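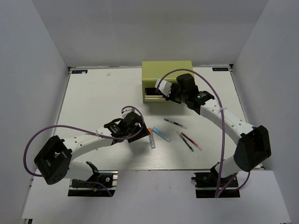 3. 引き出しを入れて、すべりを確かめる

箱の組み立てが終わったら、次は引き出しです。私はここがいちばん好きなんですよね(気が早い人は先に中身を詰めたくなりますが、もうちょっとだけ待ってください!)。

1. 箱を平らな台の上に置き、引き出し口を自分のほうに向けます。天面も平らなので、上下をまちがえないように。引き出し口が下寄りに来るのが正しい向きです。

2. 引き出しの奥側を口に合わせ、まっすぐ押し込みます。斜めに入れると途中で止まります。私は最初、力まかせに押して角をつぶしました……。

3. 前のふちをつまんで、半分くらいまでゆっくり引き出します。引っかかりがなければ、また奥まで戻します。これを何度かくり返すと、動きがなじんできます。

注意:箱が軽いうちは、引き出しと一緒に本体まで手前に来ることがあります。空いているほうの手で天面を軽く押さえてください。

4. 動きが渋いときは一度抜いて、底の両端をかわいた布で拭きます。油やワックスは塗らないでください。Kubiakの紙製仕切りを使う予定なら、しみになってしまいます。

メモ:ストッパーはついていません。引きすぎるとそのまま抜けて、クリップが床に散らばります(経験者です)。心配な人は、底の奥寄りに鉛筆で線を引いておくと、止めどころの目印になりますよ。

5. 入れるものは全部で900グラムまで。名刺やクリップ、付箋くらいなら余裕です。電池をまとめて入れたい人は、ひとまわり大きいClerhamの箱のほうが向いています。

注意:引き出しを開けたまま箱を持ち上げないこと。運ぶときは必ず奥まで閉めて、両手で底を支えてください。

仕切りの取りつけは次の4章に書きました。仕切りなしで使う人は、5章のお手入れまで飛ばして大丈夫です。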